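# Small Parts, Soft Goods

Play kitchens are sold on the appliance and judged on the pieces. Dorottya Halász, who edits the Stirer buying guide, has graded 80 sets by the same method: everything goes on a white table, and each item is checked for color, outline and finish.

Color comes first. Pale tableware is in favor this year, with lavender plates and mint or sage vessels displacing primaries.

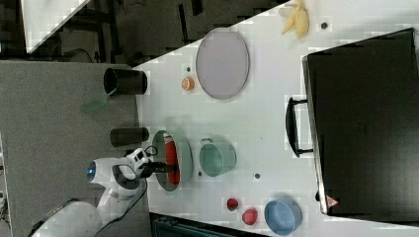
The practical question is contrast. A lavender plate holds its outline on white under a 600 lux lamp. Pale yellow does so less well, and a banana in that shade depends on its shape to be recognized. Orange and red need no help.
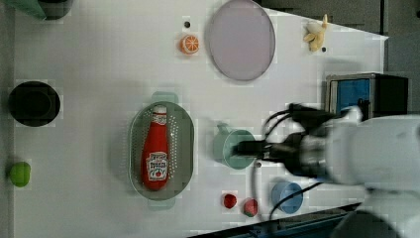 *Photo: Trurnosau / Stirer*

Scale is less consistent. Makers tend to size plates for the table and fruit for the hand, so a citrus slice can look lost beside the dinnerware. Halász accepts this. She marks a set down when its cup and plate cannot be used together.

The oven is a separate matter. A toaster oven with a steel front, a glass door and two knobs takes up more table than any plate, and it fixes the layout of everything else.
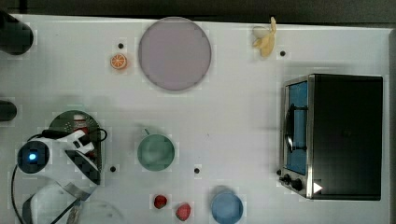 Stirer | Issue 100 | Home & Play

Textiles are graded last. Kovard and Peltonen both list fabric weight; few others do. Halász looks at the edges, where a fuzzy red surface meets a patterned border or a white patch — the point at which stitching is most often rushed.
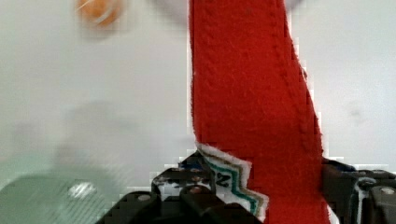
Her test for fabric is 1,000 folds along one line. Pile loss is recorded at the crease, and the seam is then opened and measured on both sides.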